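Small Things Week at the Aranda House
Closik Home Sorting, Jernosthorpe
Gallery and notes by Amparo Manzano

Remedios Aranda asked us to go through the small stuff in the upstairs of her house before the new shelving went in. The big furniture was staying where it was. What she wanted sorted was everything that lives in drawers, in bags hung on door handles and in the bottoms of bins. We worked four mornings in November, with two of us there on most days and Remedios in and out between phone calls. The notes follow the order we worked in, with a line or two for each spot and more where people have asked me questions since.

Hall closet
We started with the hall closet because it was the only place with a door we could shut on a mess. Towels on the top two shelves, sheets below, spare pillows on the floor in their covers. Single pillowcases went into the rag bag unless Remedios could name the set they came from.

Hall closet, lower shelf
Light bulbs, batteries, candles, two flashlights. The batteries had been kept loose in a coffee tin. They are now in a flat box with the ends all facing one way, and the used ones went to the drop-off at the hardware store.

Bathroom drawers
Two drawers, both too deep. Deep drawers are hard for small items, and everything ends up in a layer at the back. We put Gratent dividers in the left one and used cut-down shoe boxes in the right one to see if Remedios liked the arrangement before paying for a second set. She did, and the shoe boxes are still there.

Medicine cabinet
Checked dates on everything. Whatever was past its date went in a bag for the pharmacy. The cabinet now holds only first aid and what the family uses daily. Cotton pads and swabs moved out to the dressing table, where they get used.

Back bedroom, first pass
The back bedroom took the longest. It is used by guests, by the grandchildren when they stay, and by anyone looking for a place to set something down. We emptied one bin at a time and finished it before opening the next. I know some people like to tip everything out at once and see the whole amount, and it can work with clothes. With small things I find you lose half the morning moving piles to make room for other piles.

The rule we gave ourselves was to lay things on the bedspread with some space between them, decide on each one, and put it straight into its group. Hair things made one group, toys another, toiletries a third. Paper was the fourth, and most of it was wrapping or old receipts that could go. If neither of us knew what a piece belonged to, it went in a saucer on the windowsill until the end of the day.

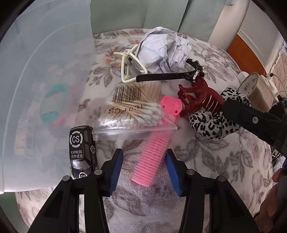 Hair things were the biggest group by a long way. Remedios has two daughters who grew up in that room and a granddaughter who sleeps there now, so there were clips and bands from three different decades. She kept more than I would have guessed and was quick about it. Anything with teeth missing or a weak spring went. Everything else was wiped with a damp cloth and left on a towel for an hour.

Claw clips take up a lot of room for what they are. We tried them in a drawer first and they tangled with everything. They do better clipped along the rim of an open basket, or on a length of ribbon tacked inside a closet door. Remedios picked the ribbon. Headbands went over a paper towel tube standing on end, an old trick that costs nothing. Scrunchies are on the same tube, underneath.

Rollers and combs share a pouch with a zipper. They could have gone in a box, but the pouch can be carried to the bathroom and back, and that is how they get used in this house.

Back bedroom, toys
Small vehicles, rope toys and odd building pieces. The vehicles are in a shallow tray under the bed that slides out on felt pads. Anything meant to be chewed or pulled on was put by the door to be washed. Remedios Pacheco, the older daughter, came by on Thursday and took a few toys home for her own kids. She also found the missing wheel from a tractor in the saucer on the windowsill, so the saucer had done its job.

Back bedroom, packets
Swabs, tissues, sample soaps, sewing kits from hotels. We left swabs in their bags if the bag still closed. Pouring them into a glass jar looks good on a shelf, but then the jar needs dusting and the bag doesn't. Sewing kits were combined into one tin. The sample soaps are in a basket for guests, and whatever is still there next summer will go.

The bins
The house had 27 plastic bins with lids of all sizes, and matching lids to bins was most of one morning. See-through or cloudy ones were kept for things people look for often. Solid-color ones went up to the attic with the holiday decorations. Three bins had no lid and became open baskets on the lower shelves.

I get asked whether clear bins are worth it. The cloudy kind is fine. You can tell there is something pink or something boxy in there, and along with a label on the end that is enough. The fully clear ones cost more and show every scratch.

Labels
Plain masking tape and a black marker. Remedios had a Mok label printer in a drawer, still with its instructions, but the tape cartridge had dried out and she did not want to buy another. Tape can be pulled off and rewritten when the contents change, and they will change.

Shelving day
Bohdan Zhuravel put up the shelves in the back bedroom and the hall. They are pine boards on metal brackets, set at three heights so that the tall bins go at the bottom. The boards, brackets and screws came to $190. He had to move one bracket over to miss a pipe, and there is a filled hole behind the second shelf that will be painted in the spring.

Shelves loaded
Daily things at chest height, guest things above, heavy things on the floor. The granddaughter's tray and basket are on the lowest shelf where she can reach them. We left one shelf empty on purpose. It had a stack of magazines on it by the next morning, and Remedios moved them herself.

Front bedroom
Much quicker. One dresser, one nightstand, one jewelry box. Earrings without partners went into an envelope marked with the month. If the partners have not shown up by next November, the envelope goes to the thrift shop, which sells them for craft work.

Hangers
We took 100 wire hangers to the dry cleaner on Mill Street, who was glad to have them. There were more, but that was what fit in the car with the seats up. The rest went the following week.

The give-away table
Set up on the landing so that everyone going up or down had to pass it. Family had first pick until Thursday evening. After that Estíbaliz Ortuño boxed what was left for the church sale. She tells me she puts small items into sandwich bags by type, a handful of clips or a handful of cars in each, and that they sell far better that way than loose in a dish.

End of the week
Remedios kept a tally on the back of a calendar page, one stroke for each item handled, and by the last morning she had almost 2,000 strokes. A pair counted as one and so did a packet, so don't read too much into it. She has taped the page inside the hall closet door.

Some practical answers
Most of the messages I have had about this job ask the same few things.

How long for one bedroom? For us, two mornings with two people. A person working alone should plan on a long weekend and stop when tired.

What do we do with lone lids, hinges and bits of plastic? Saucer on the windowsill, one week, then out. In this house four pieces found their homes and the rest went.

Do we bring our own bins? No. We use what is in the house first. If something is needed after that, we write down the size and you can buy it wherever you like.

Do we work on the floor or on a table? Either, but a made bed is a good height for most people and small things don't roll far on a bedspread. Shake it out over a sheet when you finish.

The next gallery will be the Aranda garage, once the weather is warm enough to leave the door up.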